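Sorting the seed tin, finally

2020-04-18

Quick one, bread is in the oven and I have 30 minutes before it needs looking at.

So I did the seeds. All of them. The whole biscuit tin plus the shoebox plus the envelope that lives behind the toaster. I have been putting this off since September, when I swore I'd do it while everything was still fresh in my head, and of course by now half of what I saved is in folded paper with one word on it. "Good." Good what?? There's one that says "V's, the tall ones" and I had to phone Vilmos Kiss to ask. He thinks hollyhocks. He also thinks I owe him a trowel. Both possible.

Anyway. What I found out.

Old onion seed is useless, throw it away. I kept three packets going from before we moved to Olness and not one thing came up last spring, and yet there they were, back in the tin. Gone now. Parsnips same. Tomatoes keep for ages — I had some Yeom from years back (little yellow one, splits if you look at it wrong) and did the wet paper towel test and nearly the lot sprouted. So those stay. Beans stay. Lettuce, maybe, I'm sowing it thick and hoping.

The towel test, for whoever asked last time: damp paper towel, ten seeds, fold it up, into a sandwich bag, top of the fridge. Check in a week. Don't forget which bag is which, I wrote on mine with the wrong pen and it all rubbed off, so I have a mystery bag which I'm calling peppers.

Speaking of peppers. Sowed way too late. I know. Dwayne Escobedo had his in before the snow went and he's already potting on, he sent me a message with a LOT of exclamation points. Mine are still hooks. I've got them on the heat mat in the spare room and the cat has figured out the heat mat is warm so now there's a baking rack over the top and a cat on top of the baking rack. We're managing.

Potting mix is the real problem right now. Store was out, then had one pallet and it was gone by lunch. I ended up sifting last years stuff through an old colander and mixing in leaf mold from the back corner, which took most of an afternoon and my back is not speaking to me. Looks nice though. Dark and crumbly. Full of tiny sticks but whatever, the squash won't care. 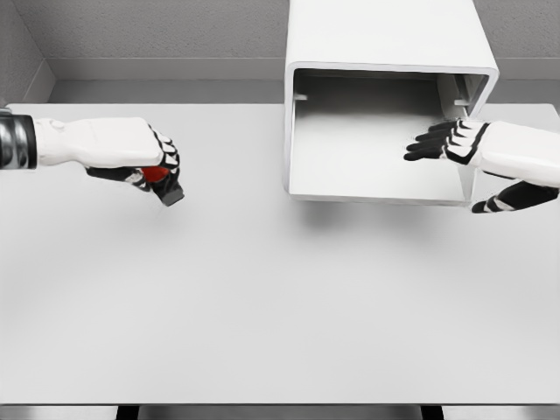

Labels next. I've used popsicle sticks, yogurt tubs cut in strips, the fancy slate ones my sister gave me (chalk washes off in the first rain, lovely idea, no), and this year it's strips of old window blind with pencil. Pencil! Lasts all season, pen doesn't, I don't know why I keep relearning this. Did the whole batch standing up in the kitchen and I'd have taken any help going, even that glossy black and white pair of arms, one of them already into the big white box like it's looking for the last of the carrots. Ran out of blind before I got to the herbs so basil and dill are going in the same tray and I'll tell them apart by smell.

What else. Moved the rain barrel, it was filling on a tilt and dripping down the wall. Put the second peas in. First peas are up and something's been at them, pigeon I think, so there's string all over the bed now and I have tripped on it twice. Rhubarb enormous. Took the first stalks Sunday dinner size, too sour, ate it all with custard anyway.

Still to do — the potatoes are chitting in egg cartons on the stairs and everyone's sick of stepping round them, so those go out as soon as the ground's less of a swamp. Carrots I'm doing in the old bathtub this time, sandy mix, fleece over it against the fly. If anyone has tried that and it went badly please don't tell me till after.

Oh and swaps. I've got far too much kale (red, curly, tastes fine after frost), a heap of calendula and those maybe-hollyhocks. Would love some decent leeks, or any climbing bean that isn't the stringy one. Leave a comment and I'll stick some in an envelope when I next get to the mailbox.

Timer's going. Bread.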